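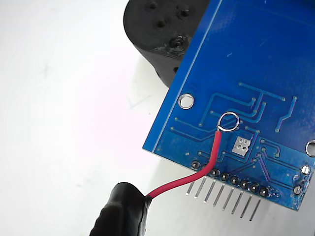
The Second Life of Household Appliances

In October the county library service at Ridinstead began lending tools alongside its books. A resident of the town may now borrow a soldering iron, a multimeter or a set of precision screwdrivers on the same card that secures a novel, and may keep the item for 2 weeks. Trallesville and Kindcombe are expected to follow.

The scheme forms part of a wider effort to keep household goods in use for longer. A radio or kettle that stops working is commonly thrown away, even where the fault lies in a fuse, a switch or a single poor joint. The cost of professional repair often exceeds the price of a replacement, and many high streets lost their repair shops a generation ago.

Stavros Katsaros, who kept such a shop in Kindcombe until his retirement, now advises the library on its collection. He recalls a trade that depended on paper. "Every set came with a circuit diagram folded inside the case," he said. "When the diagrams stopped, the customers stopped soon after." His own archive of service manuals, 400 in all, has been given to the library and may be read on request in the local studies room.

Access to information remains the principal difficulty. Spare parts for recent models are sometimes sold only to approved workshops, and casings are frequently glued. The library has written to manufacturers asking for manuals to be released when a product is withdrawn from sale. Replies have been courteous but few.

There are limits to what may be attempted at home. The lending rules exclude microwave ovens and any appliance connected to gas, and borrowers are asked to read a short safety leaflet before a first loan.

Among the earliest successes was an Inga table radio, silent for years, which its owner brought to the enquiry desk in working order — tuned, to the mild concern of the reading room, to the cricket. The library does not record repairs as a matter of policy, but staff have begun to keep a notebook of those that are reported to them.

Tools may be reserved at the enquiry desk or by telephone. Loans may be renewed once, provided that no other reader is waiting.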